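Notes pour l'intervention : le petit déjeuner dans les petits hôtels indépendants
Intervenant : Anselmo Bermúdez
Version relue le 1er mai 2024

Ouverture (ne pas lire, dire de mémoire)

Bonjour à tous. Je travaille sur la restauration hôtelière depuis longtemps, d'abord en salle, ensuite comme conseil. Je vais parler du petit déjeuner, et surtout de ce qu'on en jette. Je laisse de côté les grandes chaînes, qui ont leurs propres outils. Je m'adresse aux maisons de moins de 30 chambres.

Rappeler que les questions se prennent à la fin, sauf si un chiffre n'est pas clair.

Point 1. D'où viennent les chiffres

Le relevé a été fait à l'hôtel Grasaseck, qui a bien voulu que je le cite. On a pesé les restes tous les matins pendant trois ans, soit 1095 matins. La maison n'a pas de fermeture annuelle. La pesée se fait à la fin du service, avant le débarrassage complet, avec une balance de cuisine ordinaire et un cahier. Les boissons ne sont pas comptées. Les épluchures non plus.

Dire clairement que c'est une seule maison. Je ne prétends pas que les résultats valent pour tout le monde. Un hôtel de bord de mer avec des familles n'aura pas les mêmes courbes.

Point 2. Ce qui part à la poubelle

Le premier poste est le pain, viennoiseries comprises. Le deuxième, les œufs brouillés maintenus au chaud. La charcuterie arrive loin derrière, parce que les équipes la surveillent déjà à cause de son prix. Le pain ne coûte pas cher à la pièce et personne ne le regarde.

Au Grasaseck, sur le mois de novembre de la première année, on a jeté plus de 202 pièces de boulangerie. Laisser le chiffre à l'écran un moment. Une partie avait été servie à table et laissée entière. L'autre était restée au buffet et ne pouvait plus être proposée le lendemain.

Si quelqu'un demande pour les dons : la maison donne ce qui n'est pas sorti de la cuisine. Ce qui a été présenté en salle n'est pas donné. C'est le choix de la direction, d'autres font autrement.
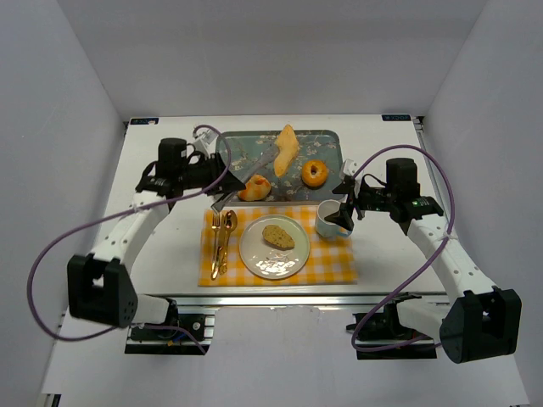

Point 3. Le moment de la mise en place

La plupart des cuisines sortent tout à l'ouverture. C'est commode pour l'équipe, qui peut ensuite s'occuper des chambres ou de l'accueil. Mais la clientèle n'arrive pas à l'ouverture. Au Grasaseck, le gros de la salle se remplit dans la dernière heure et demie.

On a donc fractionné. Un tiers des viennoiseries à l'ouverture, le reste cuit à la demande, par petites fournées de 5 pièces. La première semaine a été difficile, il y a eu des attentes et une remarque écrite d'un client. Ensuite l'équipe a pris le rythme. Il faut quelqu'un qui passe voir le buffet régulièrement, et cette tâche doit figurer sur la feuille de service. Sinon elle saute dès qu'il y a une arrivée.

Parler ici de la taille des contenants. Un grand panier à moitié vide donne l'impression qu'on manque. Le même nombre de croissants dans un petit panier passe très bien. Chez Cotano, une maison de douze chambres que j'ai suivie plus tard, on a seulement changé les paniers et les plats, et la cuisine a réduit ses quantités d'elle-même.

Point 4. La commande de la veille

Stasiv a essayé la fiche à cocher, déposée dans la chambre. Taux de retour faible, et les clients changent d'avis. Ils l'ont gardée pour les départs très matinaux, où elle rend service. Pour le reste ils posent une seule question à l'arrivée : à quelle heure pensez-vous descendre ? Cela suffit pour caler les fournées.

Nirholm a préféré le service à l'assiette. Moins de restes, plus de personnel en salle. Le responsable m'a dit que le calcul tenait en basse saison et pas en été. Ne pas développer si le temps manque.

Point 5. Par quoi commencer

Peser pendant deux semaines sans rien changer. Noter le pain à part. Regarder l'heure d'arrivée des clients, table par table. Ensuite seulement toucher aux quantités, un produit à la fois.

Prévenir l'équipe avant de sortir la balance. Dans une des maisons, le cuisinier a cru à un contrôle et le cahier est resté vide plusieurs jours.

Distribuer la feuille de relevé vierge. Il reste des exemplaires dans la pochette bleue. Pour ceux qui la veulent par courriel, faire circuler la liste avant la pause.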